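Cómo guardar cables sin que se conviertan en un nido

Ronja Bakke
Tengo una caja de cartón con 297 cables, según mi pareja, que exagera poco. Los meto separados y salen casados. ¿Algún método que no exija comprar un mueble?

Weronika Dudek
Enróllalos en vueltas largas, sin apretar en los extremos, y ata el manojo por la mitad. Deja las puntas colgando para saber qué enchufe es. El ratón va en la caja con su propio cable, y ese también se ata, que luego se abraza a todo lo demás.
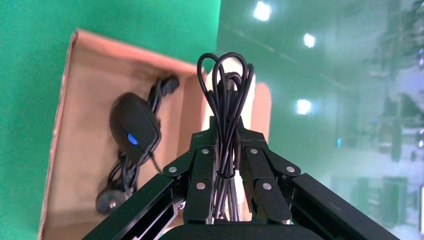 Cable negro atado por el centro; en la caja, el ratón todavía con el suyo suelto.

Yo uso bridas de velcro Plumport. Seis me duraron hasta enero y luego pasé al alambre de las bolsas de pan.

Eskil Bråten
Tíralos. En tres años no he echado de menos ninguno, salvo el de la impresora, que era el único que usaba.

Borghild Haugen
Etiquetas. Y buena letra, Eskil.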